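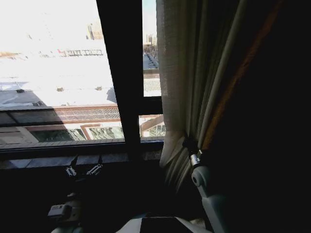 Right arm at the sheer, head camera view. Drape on the right stays put.

sillwatcher
Posted Oct 12, 2019
Starting a thread for the curtain results, as the old one drowned in gripper talk. The method, for anyone who skipped the Skeser write-up: the policy gets head and wrist views and is asked to predict where the fabric will be half a second from now before it picks a motion. We call it fold-ahead. We ran 200 trials with it and it finished 179. The plain version, same demos and no prediction step, was well behind, and I'll put the full table up when I stop finding typos in it.

mullion_impossible
179 of 200 on one window? My cat has better numbers on one window. What counts as finished?

sillwatcher
Sheer moved past the mark on the sill side, no rod pulled down. The second clause was added in April. Draw your own conclusions.

dretberg_dan
I read the write-up twice and still don't see how you split "prediction helps" from "a bigger network helps." Did the plain version get the same parameter count?

sillwatcher
Same backbone, smaller head. So no, and I knew someone would ask. A matched run is queued on the Barta machine, behind everybody else's matched runs.

mullion_impossible
So the result is that a bigger thing did better than a smaller thing. Alert the press.

softgoods
A bit harsh. The failures are what I'd look at. With cloth the plain policies I've trained all die the same way: they close on the spot where the fold used to be and then haul away at nothing with total confidence. If fold-ahead changes the kind of failure, I don't much care about the head size.

sillwatcher
It does change it. Of the 21 misses, 5 were early closes. The rest were grabs that took too much fabric in one go. Backlight is the other headache. From the wrist the gripper is close to a silhouette against the window, and a bunched fold reads as one pale column with hardly any detail to track.

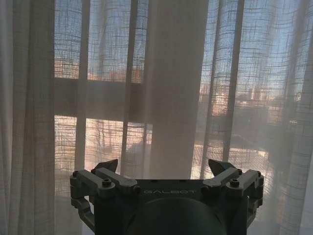 softgoods says the trouble there is the training set, and that 295 demos is thin for anything see-through no matter how clever the loss is. Try holding out all the bright-sky ones and see what falls over.

sillwatcher
Tried a small version of that. What fell over was my afternoon. The held-out score dropped a lot, more than I'd like to put in writing before the rerun.

dretberg_dan
Put it in writing anyway. The Skiltbridge people left theirs out and we all spent a spring trying to reproduce it.

mullion_impossible
Seconded — and match the heads first. I'll take back the cat remark if it holds up.

sillwatcher
Fine. Both numbers go in the table, under the typos.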